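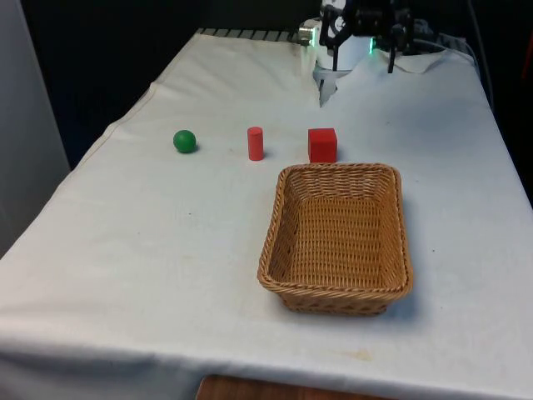
Newsletter sales for the Banement shop are being recorded as direct traffic, and have been since the May newsletter, which is also the last time anybody here felt good about a report. I look after the account at Ndung'u. A customer ought to leave three separate marks on the way through: the click in the email, the landing page, and the order. Picture the small objects in their row on the white cloth, with the green ball as the click and the red cylinder standing in the middle as the landing page. All well spaced, all easy to tell apart. What Stemance gives me is an order that has come from nowhere, from a customer who apparently typed the full address of a half-price kettle page out of sheer enthusiasm.

Ticket opened: 11/9/19
Opened by: Haziq Ismail, Ndung'u
Product: Stemance campaign tracking
Sending platform: Gukus
Priority: High (changed to Normal by system)
Status: Solved, with grumbling

What I expected: orders from the newsletter to show under the campaign name.
What I got: orders under "Direct / none". The campaign itself shows clicks and no orders.
What I have tried: clearing the cache, another browser, the help page, the help page again, reading the help page aloud to a colleague.

- Haziq

Reply from Retno Hartono, Stemance support

Hello Haziq,

Thanks for the detail. Can you send me one full link exactly as it goes out in the email, and the same link as it looks in the address bar once the landing page has loaded? Please copy and paste both. People do sometimes retype them and tidy them up on the way, and then we all spend a morning fixing a typo that only exists in the ticket.

Could you also tell me whether the tag on the site is the old one or version 2? It says so in the first line of the snippet.

Retno

Reply from Haziq

Links attached as text. I resisted the urge to tidy.

On the tag, the first line says version 2. The line after it says "do not remove, ask Gilberto", so I have asked Gilberto. He looks after the Banement site and is copied in.

The address in the email has the campaign name in it. The address on the landing page has a question mark at the end and then nothing at all, like someone who has walked into a room and forgotten why.

Internal note made public by mistake, Retno Hartono

Stripped on redirect? Same as the shoe people. Ask about redirect before sending to Taha, he is in a mood about redirects.

Reply from Retno

Please ignore the tone of the last note, though the content stands. Is there a redirect between the email and the shop? A change from the plain address to the secure one would count, and so would a short link.

Reply from Gilberto Condori, Banement

There is a redirect. There are several. The email link goes to Gukus so they can count it, Gukus sends it to our offers address, and the offers address sends it to whichever page is in the sale. I added the last one in May so that the marketing side could change the page without ringing me. They ring me anyway.

I have checked the rule and it drops everything after the question mark. I have changed it to keep the lot. It is cached for 300 seconds, so give it that long before telling me it hasn't worked.

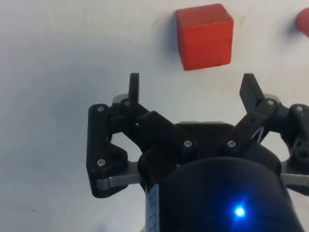
Red wooden cube on a plain white surface, with the gripper's fingers open in front of it.

Reply from Haziq

It hasn't worked. I did wait. I made tea, which takes less than 300 seconds, and then I drank it, which takes more.

To be fair to Gilberto, something has changed. The address on the landing page now has the campaign name at the end of it. I placed a test order for one tea towel (I would like this refunded at some point, I have enough tea towels) and it came up in Stemance under a campaign called:

banement_newsletter_autumn_home_and_kitchen_clearance_returning_

Nothing after the last underscore. The campaign I set up carries on for a good while after that. So the order is no longer direct, it is now credited to a campaign I don't have. I am not certain this counts as progress but I have written it down as progress in the update to Hakim Nasution, who signs off the Banement budget and who has asked, quite politely, what he is paying for.

Reply from Retno

I'd call that progress. Passing to our second line.

Reply from Taha Abou Zeid, Stemance second line

Campaign names are cut at 64 characters when an order is recorded. They are not cut when a click is recorded. The clicks and the orders therefore end up under different names whenever the name is too long, and the report treats them as strangers.

This is in the documentation, on the page about limits, under a heading that I will admit does not mention campaigns.

Of the links in your autumn newsletter, 23 have names over the limit. The short one is the unsubscribe link.

To fix going forward: shorten the names. To fix what is already there: I can join the cut names to the full ones, provided the cut names don't match each other. Some of yours do. Every name in the clearance set is the same up to the limit and only differs afterwards, in the part we threw away.

Reply from Haziq

The names are long because the naming guide says they have to include the client, the channel, the season, the department, the type of offer, the audience and the version. I would complain about whoever wrote the naming guide but my name is on the front.

Could the clearance orders be told apart by landing page? Each link in that set goes to its own product page, or it does once Gilberto's redirect has finished with it.

Reply from Taha

Yes, if the landing page is stored with the order. It is stored from the moment the redirect was corrected. Before that the session began at the offers address and the campaign was lost, so anything older stays as direct. I can't bring those back. I'd put a note on the report for that stretch so that it doesn't get compared with next year's by someone in a hurry.

I have run the join on a copy. Please look at the copy before I touch the real one. 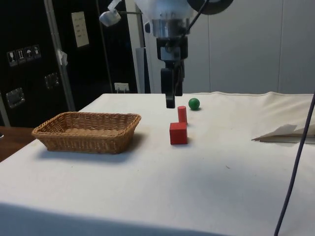
Woven basket on the left, with the red cube, red cylinder and small green ball on the cloth.

Reply from Haziq

Looked at the copy. The tea towel is in the right place, which I take as a good sign for the rest. Kettles look right. Bedding looks right. Garden furniture has an order credited to it from a link that was only ever for garden furniture, so that's right too, and I'm not sure why I was suspicious of it.

One oddity. Gukus says there were more clicks on the bedding link than Stemance does. Is that us or them?

Reply from Taha

Them, mostly. Gukus counts a click when the link is requested. We count when the page has loaded and the tag has run. Some mail scanners request every link in a message to see whether it's safe, and never load the page. You will always have a gap there. If the gap suddenly gets big, open a new ticket. If the two ever agree exactly, also open a new ticket, as I'd like to see it.

Join has been applied to the live account.

Reply from Gilberto

While we're here, the offers address also sends visitors on to the shop with a trailing slash, and then the shop takes the slash off again. It does no harm. I've removed it regardless. Please wait before testing, same cache as before.

Reply from Haziq

Waited. Tested. Another tea towel. Campaign name came through whole, click and order under the same heading, and the report has stopped claiming that the whole of the clearance sale was people with very good memories for web addresses.

New naming guide is one page. Department and version are now codes. There is a table of the codes at the back, and I already know what will happen to the table.

Hakim has seen the corrected report and replied "ok", so we are all very moved.

Reply from Retno

Lovely. Summary for anyone searching later:

Symptom: newsletter orders shown as direct, then shown under a shortened campaign name.
Cause, first part: redirect on the shop's offers address dropped everything after the question mark.
Cause, second part: campaign names over 64 characters are cut on orders and left whole on clicks.
Fix: redirect rule changed to keep the full address; campaign names shortened; existing orders joined by landing page where it was stored.
Not recoverable: orders placed before the redirect was corrected.
Follow-up for us: the limits page to get a heading with the word "campaign" in it. Request raised with the docs team.

I'm setting this to Solved. It will close by itself if there's no reply.

Reply from Haziq

Thanks all. Who do I speak to about the tea towels?

Reply from Gilberto

Orders team. Use the form on the site. Don't use the one in the newsletter footer, it still goes to the old address.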